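Subject: Re: [playthings] Toy cooker – worth the shelf space?
Date: August 16, 2025
List: Drinville Play Library members' list

Thanks for the replies. I've copied in the part of the original message I'm answering, as the thread has got rather long.

> We have been offered a toy oven for the Drinville branch and have to say
> yes or no before the October stocktake. The one we had before was all
> stickers and the stickers were gone within a year. Does anyone have one
> with proper moulded knobs? Is it a good size for a small table, or does
> it need to go on the floor? Also, is grey too dull? Our lot go for
> bright things.

We have had one at Vestholm since last October, catalogue number 698, on the shelf with the pans and the play food. I would say yes to yours.

On colour, ours is grey too, and I don't find it dull. The door handle is a red-orange bar along the top of the door and the knobs on the back panel are red. There are a couple of light blue ones lower down on the cooktop, with a little red button near the front corner. The children go to the knobs first and the door second.

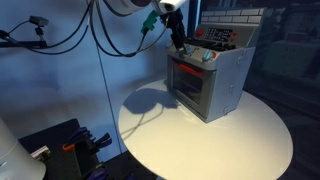
Sent by the toys and repairs secretary, Vestholm Play Library

The keypad on the back panel is a dark grid of small buttons between the red knobs. The white brick strip along the top of the panel is the part I would look at before you accept one, as it is where people take hold when they lift the thing. We ask borrowers to carry it from underneath. The door window is tinted and hides crumbs very well, so open the door and look inside when it comes back.

On size, a small round table suits it. We tried it on the floor for a few weeks and the younger ones knelt on the cooktop. At table height they stand in front of it and cook.

For cleaning, a damp cloth and a drop of washing-up liquid does most of it. Use a dry toothbrush for the moulded circles on the side panel and round the bottom of each knob. Please don't put it under the tap.

It has been out 37 times and has come back for repair 3 times, always for the door. Sayce still had hinge pins when I last asked, and the pins from the old Preseso cooker can be cut down to fit ours – measure yours first.

If Drinville takes the oven and wants pans to go with it, we have more than we can store. I can put a box on the next van.

Vestholm Play Library
Toys and repairs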